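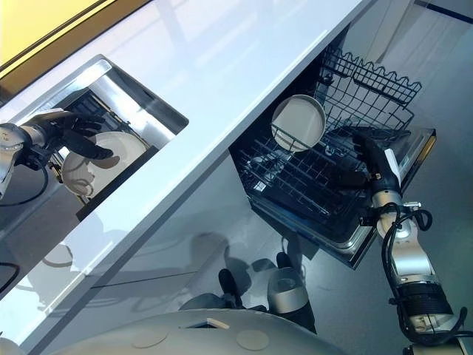

I think a dishwasher should be loaded all day, a plate at a time, and run when it is full. Most people I know do it the other way. They let everything pile up in the sink and then have one big loading session after dinner, when they are tired and in a bad mood. A stainless steel sink is a handy place to set a plate down for a minute, with the open racks just below the edge of the counter, and that minute is where the trouble starts. By evening it holds the breakfast bowls and the pan from lunch, and you can't fill a glass of water without moving something.

I kept a sink like that for years. My first dishwasher was a secondhand Perkari with a lower rack that jumped its wheels, so I put off opening it. The one I have now is a Wunderlich, and the racks roll fine, but I went on stacking in the sink out of habit. It took a busy May, with guests in the house, to break me of it. There were too many plates to pile up anywhere.

The usual complaint is that loading bit by bit makes a mess of the racks. Whoever comes by puts a plate wherever there is a gap, and by night the small plates are in with the big ones and the bowls are nested. That happens. I fix it before I start the machine, and the fixing takes 2 minutes. Loading from a full sink took me 30, counting the time I spent putting it off.

I also hold that a small drying rack in the sink is worth the room it takes up. I know people who consider it a sign of defeat to own both a rack and a dishwasher. I don't see the conflict. Some plates are needed again before the machine has run, and those get washed by hand and stood on edge.

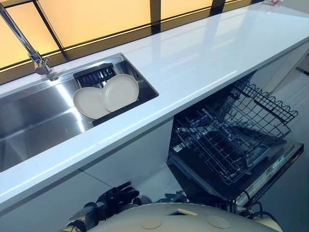

A reader, Lirken, wrote in to disagree with that last part. A rack in the sink, in Lirken's view, ends up as a second cupboard: plates go in, stay in, and get used straight from there, and the basin is never free for a big pot. Lirken gave up the rack, dries with a towel, and reports that the sink is clear by 9 p.m. every night.

I accept the point about the pot. My own rack comes out when I need to scrub something large and goes on the floor of the pantry until I'm done. It is a black one from Falau and it weighs next to nothing. If I had a heavy one I might side with Lirken.

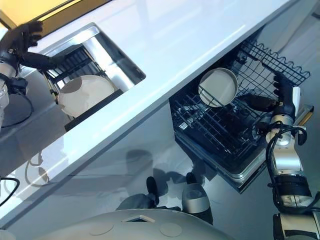 What I won't accept is the towel. A towel that dries every dish in a house is damp by the third plate, and then it hangs on the oven door and smells. Plates standing on edge with some space between them dry without any help from me. The same goes for the dishwasher, where I leave every other slot open in the lower rack if the load allows it. It looks wasteful, and I have been told so, but I rarely have to run anything twice.

As for rinsing, scrape the plate and put it in. I rinse egg and nothing else.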